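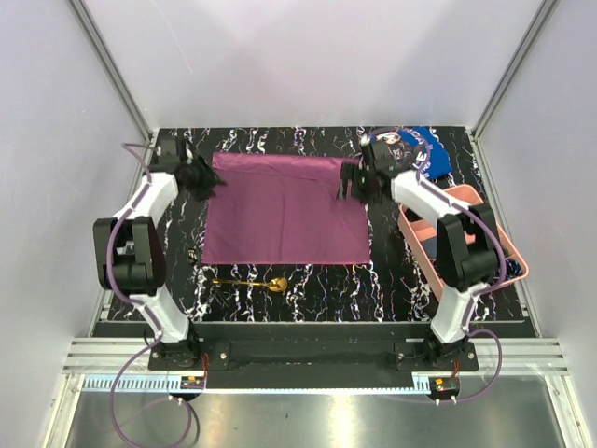
Purple cloth, held at both corners.

Friday, late

Finished the sleep book Wichai Ruangrit lent me, all 264 pages of it, and I am still tired. He swears by it. He also swore by the magnesium, and before that by the tape on the mouth, so I went in with my guard up.

The claim is that if you get up at the same minute every day for a month, your body sorts the rest out. Maybe. The author says he tested it on 100 people, then never says how many quit or what the rest were doing before. I looked for a footnote and found an ad for his Vernier course.

I did try. Up at six all through December so far, weekends too. By my own notes I have slept through twice, and both times I had skipped the afternoon coffee, which the book barely mentions. I know what I'd bet on.

Then there is the evening routine. Lamps off at nine, no screens, a warm drink, two lines about the day. The two lines have turned into this, so that part works if the aim is to keep me sitting up with a pen. The drink just gets me out of bed at 2.

W. called after supper and asked whether I felt different. I said I felt like someone who gets up at six. He took that as a yes. Now he wants me to look at the Rønning pillow, which has a chart on the box with no numbers along the side. I told him I'd think about it. I won't.

Wind is up again and the back gutter is rattling. Should have fixed it in the fall. I'd guess it costs me more sleep than anything in chapter four.

No coffee after lunch tomorrow. Same pillow.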